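Housekeeping and Grounds Assistant (Seasonal, Full Time or Part Time)

Vitia Lake Campground and Cabins
Operated by Sostell Lodging
Location: Peng Road, at the north end of the lake
Reports to: Site Manager
Start: June, with a few spring shifts available for people who can come earlier

About the job

Vitia Lake Campground has 16 rental cabins, roughly 100 tent and RV sites, a camp store, a boat rental dock and one larger building, the Fodance Lodge, which is rented by the night to families and groups. We are hiring housekeeping and grounds assistants for the coming season. Most of the work is turning over cabins between guests. The rest is bathhouses, laundry, trash and recycling, and light outdoor work.

Checkout is at 10 a.m. and check-in opens at 4 p.m. On a busy changeover day nearly every cabin empties and fills again between those two times, so the middle of the day is when we need people. Early mornings and evenings are quieter and are covered by a smaller crew.

You do not need experience. We train everyone on site, and people who have cleaned elsewhere go through the same training, as our cabins are set up the same way and we want them left the same way.

What you will do

Strip and remake beds, including bunks and lofts reached by ladder
Clean kitchens, bathrooms, floors, windows and screened porches
Check each cabin against the inventory sheet and report anything missing or broken
Empty and wipe out coolers, fire pit buckets and outdoor trash cans
Clean the two bathhouses on a rotation with the rest of the crew
Run the washers and dryers and fold linens
Rake sites, clear cobwebs from porch ceilings, sweep steps and walkways
Restock firewood, paper goods and soap
Answer simple questions from guests and send the rest to the office

Cabins are done in pairs. The Fodance Lodge is 1,298 square feet on one floor plus a sleeping loft, and we put four people on it. New hires are paired with a returning crew member until both of them and the manager agree they are ready.

Cleaning supplies are provided and mixed in the supply room by the shift lead. Please do not bring your own products. We use color-coded cloths: blue for glass and general surfaces, yellow for kitchens, red for toilets. Used cloths go in the matching bag and are washed at the end of the day. They never go in with the guest towels. 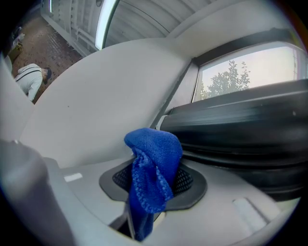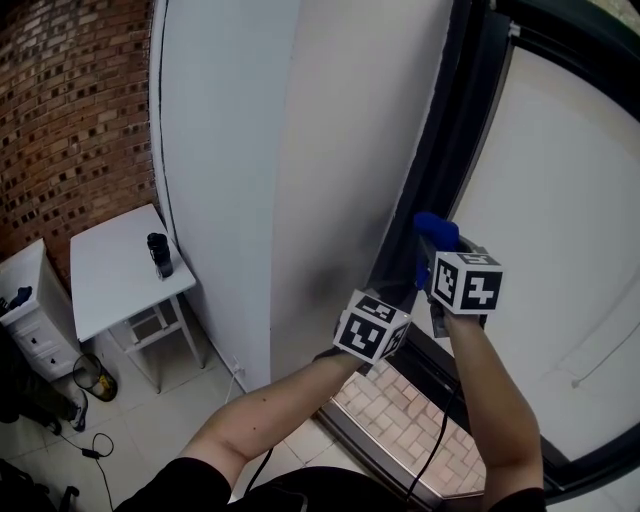 Hours and schedule

Full-time assistants work five days a week, normally 9 a.m. to 5 p.m. with a half-hour lunch. Part-time assistants work two to four days. Everyone works at least one weekend day most weeks, and we ask for availability on the summer holiday weekends. If you know you have a wedding, a reunion or a trip already planned, put it on the application. We can usually work around dates we know in advance. It is much harder once the July schedule is posted.

Schedules go up two weeks ahead on the board in the laundry room and are sent by text. Shift swaps are fine as long as both people tell the shift lead and neither goes into overtime.

The season runs through the end of September. After that we keep a small crew for fall weekends and for closing the cabins (draining lines, storing mattresses, putting up shutters). If you want those hours, tell us by August.

Pay and benefits

Pay is hourly, every two weeks, by direct deposit. The starting rate is listed on the application form and is the same for all new assistants. Returning staff start at a higher rate. There is a bonus at the end of the season for anyone who works through their agreed last day.

Cabin tips are pooled by day and split evenly among the people who cleaned that day, including whoever was on laundry.

Staff also get free use of canoes and kayaks outside rental hours, a discount at the camp store, two work shirts and a rain jacket to borrow. Four staff beds are available in the bunkhouse for people who live too far away to drive in. A small amount is taken out of each paycheck for a bed. The bunkhouse has a shared kitchen and no air conditioning, and cell service there is poor. If you need a bed, say so when you apply, as they go first.

What we are looking for

You must be 16 or older. Applicants under 18 need a work permit and will not be assigned to the supply room or to any powered equipment.

You should be able to:

Be on your feet for most of a shift
Lift and carry a full laundry bag or an armload of firewood
Climb a loft ladder and a short stepladder
Work outdoors in heat, rain and mosquitoes
Follow a written checklist and sign off on it
Get to Peng Road on time. There is no bus. Several of the crew carpool from town, and the office can pass your number along if you want a ride.

If one of these is a problem for you and you would still like to work here, contact us. There is steady laundry and store work that does not involve ladders or lifting.

A driver's license is useful but not required. Two of the assistant positions include driving the utility cart, and those go to licensed drivers aged 18 and up.

Clothing

Closed-toe shoes with a good sole, long or short pants you can kneel in, and the work shirt. Gloves and eye protection are supplied. Leave rings and long necklaces at home or in your locker. Phones stay in your pocket inside the cabins, except to message the shift lead.

How to apply

Fill out the application form on the jobs page or pick up a paper copy at the camp store. A resume is welcome but you do not need one. Please include:

Your name, phone number and the best time to call
The dates you can start and finish
Days you cannot work
Whether you want full time, part time or either
Whether you need a bunkhouse bed
One person we can call who has worked with you, taught you or coached you

We read applications as they come in and hire until the crew is full. You will hear from us either way, normally within two weeks. Interviews are short and held at the campground, followed by a walk through one of the cabins so you can see the work before you decide. Wear shoes you can walk in. The parking lot is gravel, and the path to the office gets muddy in spring.

If you worked here in the last two seasons you do not need to apply again. Call or text the office with your dates and your shirt size.

Sostell Lodging is an equal opportunity employer. Applicants who need help with the form or a different interview arrangement can ask at the office, open 9 a.m. to 3 p.m. until the season begins.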